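Filing Deadlines in Product Injury Claims: Notes for Consumers

02/10/2024

Since July, this blog has received a steady flow of letters regarding the Prukurby space heater and the claims now pending against its manufacturer, Lulby. Most writers ask the same thing: how long does a person have to file? The answer depends on the state, the type of injury and the date on which the injury was discovered.

When the Clock Starts

In many states, the period for a personal injury claim begins on the day of the injury. Other states apply what is called a discovery rule, under which the period begins when the injured person knew, or should have known, that the product was a likely cause. A burn is usually noticed at once. Harm from fumes may not be noticed for years – and the date on a medical record can then decide the case.

A second limit, the statute of repose, runs from the date the product was sold. It can end a claim before the owner has any reason to bring one. Readers who bought a heater secondhand should ask for the original receipt.

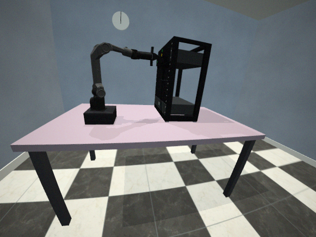
What to Keep

Claimants should keep the product itself, unrepaired, along with the packaging and manual. Medical bills belong in the same file. One reader, Sneha Tyagi, wrote that her bills came to $2,651 and that she had thrown the heater away the same week. Her claim was not lost, but her attorney at Lodhi had to rely on photographs and a store record.

Joining a Group of Claims

The Lulby matters have been grouped before one judge for pretrial purposes. At last review, 305 claims were on the list. Each remains a separate lawsuit with its own deadline, and adding a name to a mailing list does not stop the clock. Only a filed complaint or a signed tolling agreement does so.

A later post will take up the Wudberg recall notice and its effect on refunds. Readers with a deadline approaching should speak with a licensed attorney in their own state before then.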